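Unit 4: Cleaning and disinfection of work surfaces
Course handout, Food Premises Hygiene, Jedurico College

4.1 Terms

Cleaning removes soil: food residue, grease, scale and loose dirt. Disinfection reduces the number of live microorganisms on a surface that has already been cleaned. Sanitising is used on some product labels for a combined step. In this unit the two steps are treated separately, as they are in the assessment.

Soil left on a surface protects bacteria and uses up the active chemical. A disinfectant put on a greasy bench at the correct strength will therefore act as if it were weaker. Chlorine products are affected more than quaternary ammonium compounds (QACs), but both lose strength.

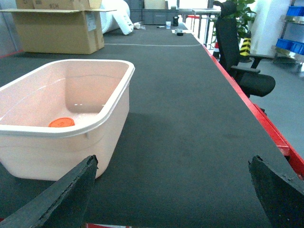 4.2 Dilution

Dilution is given either as a ratio or as parts per million (ppm) of active substance. For weak solutions in water, 1 ppm is taken as 1 mg per litre. To make 2 litres of a 100 ppm chlorine solution, 200 mg of available chlorine is needed. Students should be able to work this out in both directions.

Measure the water first, then add the concentrate. Hot water drives off chlorine and should not be used with it. Detergent solution is a different matter: 55 °C is a workable upper limit for gloved hands, and fats lift more easily as that figure is approached.

4.3 Contact time

Contact time starts when the whole surface is wet and ends when it is wiped, rinsed or dry. If the film dries early, the stated time has not been met and more solution must be applied. Product labels give the time for a named test standard. Times from one product must not be carried over to another.

4.4 Surface condition

Stainless steel resists most cleaning agents but is attacked by chlorides left to dry on it. Pitting begins at scratches and under deposits. Hard water leaves scale, which holds soil and needs an acid descaler. Never mix an acid descaler with a chlorine product: chlorine gas is given off.

In the Irnach exercise, set out in the workbook, some 245 swab results are sorted by surface type and by cleaning method.

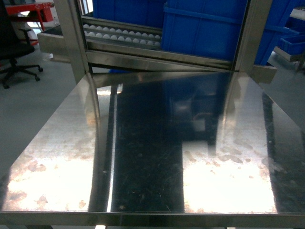 Lý objected in the seminar that a low swab count says little unless the time since the last clean is recorded with it, and asked for that column to be added to the sheet. The point is accepted. Results with no time entered should be left out of the averages and listed separately.

4.5 Reading for next session

Sinow course reader, section on biofilms. Bring the completed dilution sheet.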